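Lema quilted sofa throw, gray and white stripe

Item 107 - Sofa covers and throws
Sold by Lurnberg Home, Zondthorpe

The Lema is a quilted throw for everyday use on a fabric sofa. It lies over the seat and arms and leaves the back cushions uncovered, so it suits sofas with loose cushions that you like to move around. There are no straps, ties or elastic. You lay it on, push the inner edge down behind the seat and let the rest hang.

The stripe is gray on white and goes well with dark upholstery. We show it on a dark gray sofa with the front left to drop toward the floor. Some of the base still shows underneath, and most customers seem to prefer it that way. If you want the base fully hidden, order one size up.
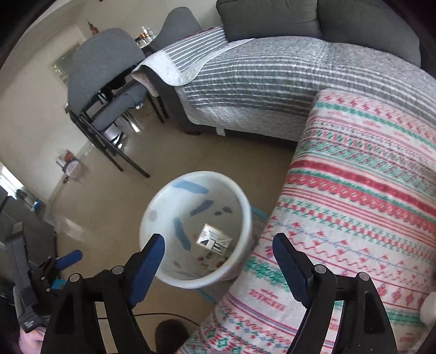

Sizes and fit

The throw comes in 2 sizes, regular and long. Measure the seat from the outside of one arm to the outside of the other, then add 39 cm if you want the cover to hang down over both arms. For a corner sofa you will need one piece for each section. Overlap them at the corner and tuck the spare fabric into the gap.

It does slide a little on smooth fabric. A foam tube or a rolled towel pushed down behind the seat will hold it in place. On leather we suggest our Droncombe grip mat, sold separately.

Care

Machine wash cool with similar colors. Do not use bleach or fabric softener. Shake out crumbs and bits of paper before washing, or they end up caught in the quilting. Line dry, or tumble dry on low. Do not iron. The first wash may shrink it slightly, and this is allowed for in the sizes given.

Keep the small label on the hem if you can. We ask for the batch details printed on it if there is ever a problem with the stitching.

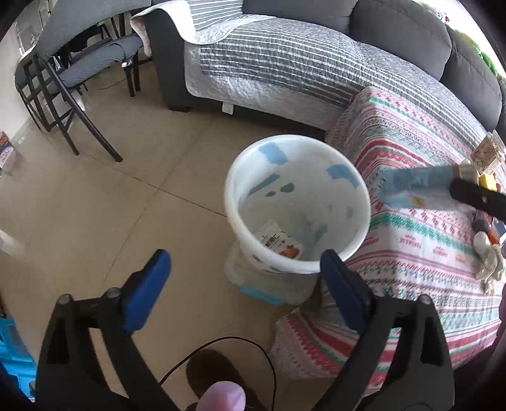

Delivery and returns

Orders leave our Zondthorpe store within two working days. The throw is sent folded in a plain bag and may have creases on arrival, which drop out after a day or so on the sofa. Returns are accepted for 39 days if the item is unwashed and the label is still attached.

Stock note, 12 January 2019: the long size sold out in December. A new batch of 500 has come in and all back orders have been sent.

Questions about fit go to Séverine Lemaire on the Zondthorpe sales desk. For trade orders and rental apartments, ask for Fabrice Hoarau. Please have the seat width and arm height ready when you call.

Also in this range: Lema cushion covers (pair), Lema armrest cover, Droncombe grip mat.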